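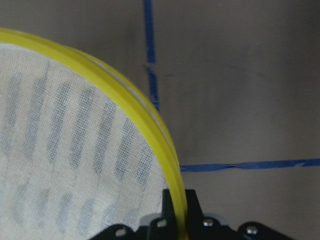 Yellow rim, white mesh: a look at one of the hoops up close.

Toy library in Arthur gets its summer sort-out
14 August 2024

If you've borrowed anything from the Niltari toy library since March, you'll know the back shelves had gotten pretty wild. Puzzles on top of puzzles, dress-up clothes stuffed in with the jump ropes, and a whole heap of outdoor stuff that had slid down behind the radiator (I lost a shoe back there once, long story). So I was very happy to hear that the place is closed this week for a proper tidy, and even happier when they let me come in and poke around!

The outdoor section is getting the most attention, and it's the part I like best. There are hoops in there, balls, bean bags, beach things, a parachute that takes up a whole bin by itself. The mesh hoops are my favorites. They've got a bright lemon-yellow rim, really shiny, with fine white netting stretched across the middle, and you can see right through it if you hold it up to something. My kids use ours as a target, a tray, a hat and a drum, usually all before lunch, and then it goes under the couch for a month.

Everything in the library is being pulled out, wiped down, checked against the list and put back in a new spot. The list has 700 items on it, which surprised me, as I'd have guessed half that. Last year those went out on 3,236 loans, mostly to families here in Arthur but also a fair number from over in Ena, where the old lending room shut and hasn't been replaced. No wonder a few things have come back with teeth marks.

The mesh toys get their own treatment. Netting picks up sand and grass and (ask me how I know) yogurt, so each one gets a rinse in the sink with plain dish soap, a shake, and some time on the drying rack by the window. After that somebody runs a thumb around the inside of the rim to feel for spots where the netting has started to pull away. A little gap can be stitched back. A big one means the hoop goes in the repair box until there's a free evening.

The other change is the bags. Up to now the bigger outdoor toys went home in whatever you had with you, and I've personally walked down the hill with a hoop around my neck in the rain. The library has bought 100 drawstring bags from Rinar, the fabric shop next to the bakery, and each outdoor set will go out in one with a tag on it saying what should be inside. Please look at the tag before you bring it back! Missing bean bags are a real headache, and I say that as a person who found two in my glove compartment last weekend.

There will be new stuff too. I counted 32 boxes by the door that hadn't been unpacked yet, and I was told firmly to keep my hands off them. I did hear the words "marble run" so I'm going to be first in line.

The shelves themselves are moving around a bit. Baby toys will be down low on the left as you come in, puzzles and board games go along the long wall, and the outdoor things get the corner by the back door, so you can grab a hoop and go straight out to the grass. Dress-up is staying where it is, because apparently moving that rail takes four people and a lot of bad language.

Doors open again next Monday at the usual time. Anything due back this week can come back then with no late fee, and the drop box is taped shut for now, so please don't leave things on the step. Membership is the same price as before. If you've got a yellow hoop hiding under your couch, bring it along and they'll give it a wash with the others.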